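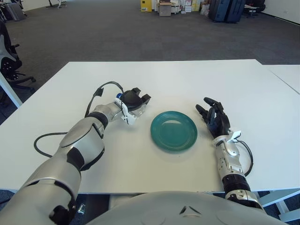

From: Hafþór Skov
To: trevness-automation list
Date: 24 February 2023
Subject: Re: Demo visit at Bjarnason, who went and what did you see?

Steinar Oddsson wrote:

> I couldn't make the visit and would like to hear from anyone who did. We are still trying to decide whether to ask for a slot on our own site. Three things I'd like to know:
>
> 1. Was it the two-arm setup or just the single arm they brought in December?
> 2. Did they handle tableware, or only blocks and cartons?
> 3. How much room does it need?
>
> Short answers are fine.
>
> Steinar

Hi Steinar, hi all,

I went, along with two people from the Carari kitchen group. We were there for most of the afternoon. Answers first, then a few notes.

1. Two arms, on one torso. The December visit was the single arm on a bench, so this was new to most of us.

2. Tableware. The task they call Zeline is a place-and-clear job with a plate and a small clear container. The container goes on the plate, then comes off again. That's the whole task. They ran it over and over and talked us through it while it ran.

3. Less than I expected. The work is done on an ordinary white table with a second one pushed up against it. You want open floor for visitors as well. They asked for a room that seats 30, with most of the chairs moved back.

On the hands: the left wrist can carry either a plain two-finger gripper or a hand with several fingers, and we got to see both. The right arm had the fingered hand. I asked how long a swap takes and was told 20 minutes, including the checks afterward. I didn't time it.

For the container they used the fingered hand on the left. It comes in from above and the fingers curl down around the sides. I had assumed they would pinch it by the rim. The engineer said they tried that early on and dropped the idea when they changed to thinner plastic. The right hand waits open beside the plate.
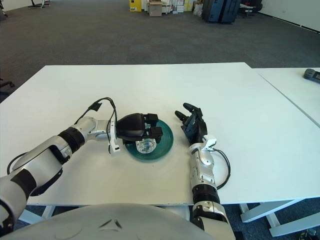 *Zeline task: left hand gripping the clear container on the plate, right hand open beside it.*

Clear plastic on a green plate is a harder case than it sounds. You see the green through it and the light bounces off the sides. Somebody from Carari asked why they didn't use a solid cup, and the answer was that clear containers are what people keep asking them about.

They keep a log of every attempt, good or bad. The counter was at 3497 when we left. I asked for the split between successes and failures and was told it would be in the write-up. While I was watching I saw 2 clear misses. Both times they stopped, put things back by hand and started over. I'd call it slow next to a person, though nearly everyone in the group stayed to the end.

What they did not show:

- anything with liquid in it
- stacked plates
- picking the plate itself up off the table

I asked about the last one. A shallow plate lying flat gives the fingers very little to get under, and they want to sort that out before they show it to visitors.

If we ask for a slot, I'd ask for the same task with our own containers. They said they will take samples ahead of time if we send several of each kind, unused, with the lids. We would need to provide power near the tables and someone to let them in early, as setup takes the morning.

Steinar, I have the contact form for Bjarnason and can forward it. I'd rather one person on this list handled the request so they don't get four of them from Trevness.

Hafþór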